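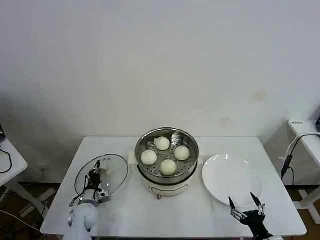

Zwischenbericht an die Fördergeberin
Vorhaben Tazi — Beschaffung und Ausstattungsplanung
Berichtszeitraum bis einschließlich Juni
Vorgelegt von: Laiba Memon, Projektleitung

1. Stand der Beschaffung

Der zweiarmige Versuchsplatz am Standort Drandlow ist in Betrieb. Die Rahmenvereinbarung mit der Firma Skema über Greifer, Ersatzfinger und Handgelenkkameras wurde unterzeichnet und die erste Teillieferung abgenommen. Offen ist die zweite Teillieferung, deren Termin Skema bislang nur mündlich bestätigt hat. Herr Saengthong hat eine schriftliche Zusage angefordert.
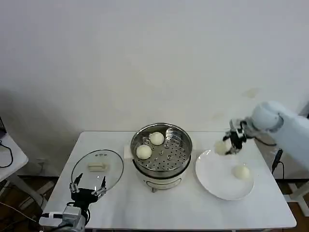

Für das kommende Halbjahr ist über die Beschaffung eines zweiten Handtyps zu entscheiden. Maßgeblich sind die Aufgaben aus dem Bereich Speisenausgabe, bei denen weiche, glatte Teile einzeln umgesetzt werden müssen. Bei der Aufgabe »Dampfbrötchen« entnimmt der rechte Arm die Stücke dem Dampfgarer und legt sie auf einem Teller ab; eines liegt dort bereits, ein weiteres wird vom Greifer über dem Tellerrand gehalten. Der Vergleich mehrfingriger Hände mit einfachen Parallelgreifern ist noch nicht abgeschlossen, sodass wir die Auswahlentscheidung vorerst zurückstellen.

2. Mittelverwendung

Aus dem Sachmittelansatz wurden 693 Euro für Küchengeräte, Geschirr und Verbrauchsmaterial verausgabt. Für Ersatzfinger sind weitere 2.000 Euro gebunden. Die Kosten für Kabel und Adapter fielen mit 125 Euro niedriger aus als veranschlagt — der Restbetrag soll innerhalb desselben Titels verbleiben.

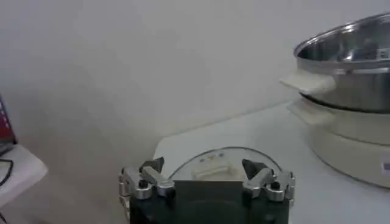
Abb. 3: Greifer vor dem abgelegten Glasdeckel, aufgenommen mit der Handgelenkkamera.

3. Planung für das nächste Halbjahr

Frau Aoun hat den Bedarf für einen zweiten, baugleichen Versuchsplatz ermittelt. Vorgesehen ist eine gestufte Beschaffung: zunächst Tisch, Stromversorgung und Kabelführung, danach die Arme. Auf diese Weise kann die Steuerungssoftware Clakinov schon vor Eintreffen der Arme am neuen Platz eingerichtet werden.

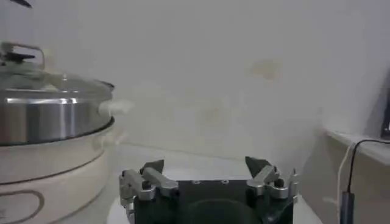

Für die zweite Stufe liegt ein Angebot vor, ein Vergleichsangebot steht aus. Wir bitten um Zustimmung, 20 Prozent der für Wartung vorgesehenen Mittel in den Titel Geräte umwidmen zu dürfen. Der Gesamtansatz bleibt davon unberührt.

Rückfragen zur Mittelverwendung beantwortet Tariq Memon, Rückfragen zur technischen Planung Maya Aoun. Die aktualisierte Geräteliste wird nach Eingang des Vergleichsangebots nachgereicht.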